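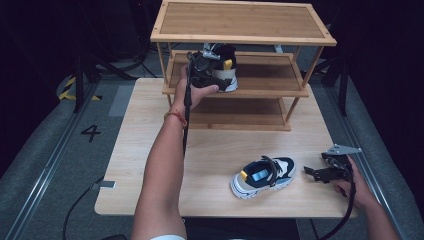

Talks > Housing and Storage > Speaker notes

Shoe storage in small entries: notes for the Niven session

Slide 1. Scope. Open racks only, no cabinets. Figures come from the Harotero entry survey, 83 flats, one rack per flat. Give the sample size early and move on.

Slide 2. Rack type. Three tiers, bamboo, thin uprights at the corners. The middle tier is the one to talk about. Top and bottom are easy to reach into; the middle has a shelf over it, and the clearance decides which shoes will go in without tipping. Low sneakers with a strap are a fair test piece. Set one of the pair down in front of the rack and place the other first. Pairs shelved one shoe at a time need less width at the opening. 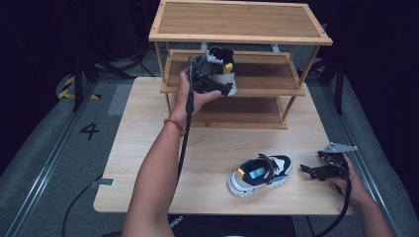

A question from the Jotine run of this talk: why not leave the middle tier out and have more height? You could, but in the survey 57 of the flats used every tier, and boots were mostly kept elsewhere.

Slide 3. Orientation. Heel out or toe out. Heel out gives a firmer part of the shoe to hold and, where there is a pull tab, something to hook with a finger. Toe out hides the collar and the lining, and some households prefer it for looks. Mesh uppers mark if they are pushed in against an upright – hold low, near the sole.

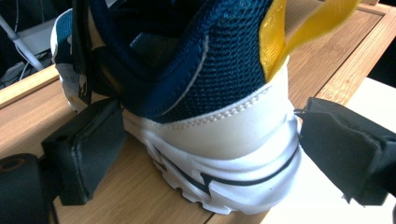

Heel counter, pull tab and midsole. Tread on the board.

Slide 4. Staging surface. A clear, flat surface beside the rack, at least as wide as one pair. Pale wood shows grit readily, so wipe it before and after sorting. Allow over 5 minutes for a full rack if the shoes need brushing.
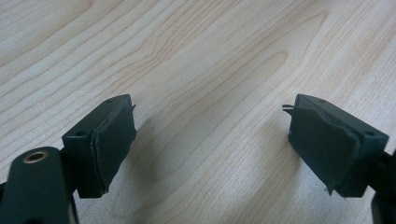
Slide 5. Fixing and load

Heaviest pairs on the bottom tier. Check the uprights for play every March. Skip the load table if the time is past 9 minutes.

Comments (3)

Is the clearance measured to the slats or to the rail?

Reply: to the underside of whatever sits lowest, usually the rail.

We went heel out after this talk. Laces still hang over the front.

Related
Boot trays and drainage
The Pukum hallway plan
Coat hooks: height and spacing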